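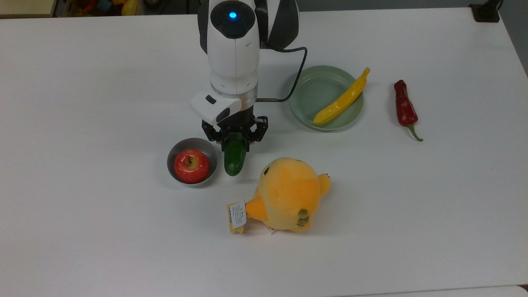 A white table top looks greyer where less light reaches your eyes from it. The small round light is blue.

Why are some things white?

Words by Marwa Slaoui

Milk is white. So are salt, snow, clouds, chalk and most of the paper you draw on. They are made of very different stuff, and yet they all end up the same colour. To find out why, we need to start with light.

What is in white light?

Light from the Sun looks as if it has no colour. It is really a mixture of every colour in the rainbow, from red at one end to violet at the other. When sunlight passes through raindrops, it bends. Each colour bends by a slightly different amount, so the colours spread out and you may see a rainbow.

When all those colours reach your eyes together, your brain tells you that you are looking at white.

What happens when light hits something?

Three things can happen. The light can go through, as it does with a window. It can be soaked up, which scientists call being absorbed. Or it can bounce off, which is called being reflected. Often you get a bit of each.

A ripe tomato soaks up most of the green and blue light and bounces back the red, so you see red. A leaf bounces back more green than red or blue. A black jumper soaks up nearly all the light that lands on it, and very little gets to your eyes.

A white thing bounces back nearly all the colours, and in equal shares.

So why isn't a mirror white?

A mirror bounces back nearly all the colours as well. The difference is in how tidy the bouncing is. A mirror is very smooth, so the light comes off it in the same pattern as it arrived, and you see a picture of your own face. Paper is rough if you look at it under a microscope. It is a tangle of tiny fibres, and light bounces off them in every direction. The pattern is lost and only the white is left. This is called scattering.

Salt, snow and sugar

Look closely at one grain of salt. It is almost see-through, like a very small piece of glass. A single ice crystal is see-through too. How can a heap of clear things be white?

Each time light goes from air into a crystal, or out again, a little of it bounces off. In a heap of salt there are a great many crystals with air between them. The light bounces about from one to the next until it comes back out in all directions, with all its colours still there. Your eyes see white.

Snow works in the same way. Clouds are made of tiny drops of water or bits of ice, and they scatter light too. If a cloud is very thick, less sunlight gets through to the bottom, and the cloud looks dark grey from the ground.

Milk is mostly water, with tiny blobs of fat and protein floating in it. It is these blobs that scatter the light.

Is white always the same white?

No. Hold a sheet of paper near a window and then under a yellowish lamp. The paper has stayed the same, but the light falling on it has changed. Your brain is good at allowing for this and will usually go on telling you that the paper is white. Painters learn to notice the difference. Look hard at snow in the shade on a sunny day and you may see that it is slightly blue, as it is lit mostly by the blue sky.

White things in shadow can look grey for a simpler reason — there is less light to bounce back.

Try it yourself

You will need:
A glass of water
A teaspoon
A little milk
A torch
A dark room

Put the glass on a table and turn off the lights. Shine the torch through the side of the water. It is hard to see the beam inside the glass.

Now stir in half a teaspoon of milk and shine the torch again. The beam shows up, because the blobs in the milk are scattering some of the light towards you. Look from the side and the water may seem a little blue. Look from the end, with a piece of paper to catch the light, and the spot may seem a little orange. Don't look straight into the torch.

Add more milk, one teaspoon at a time. Soon the whole glass glows white and you can't pick out the beam at all.

Words to know

Absorb: to soak up
Reflect: to bounce back
Scatter: to bounce in many different directions
Transparent: letting light through so clearly that you can see what is on the other side

A question from a reader

Thérèse Caron asks: are polar bears really white?

Their fur looks white, but the long outer hairs have no white colouring in them. They are see-through and scatter the light, rather like the crystals in snow. Under the fur, a polar bear's skin is black.

Next month: why is the sky blue in the daytime and red in the evening?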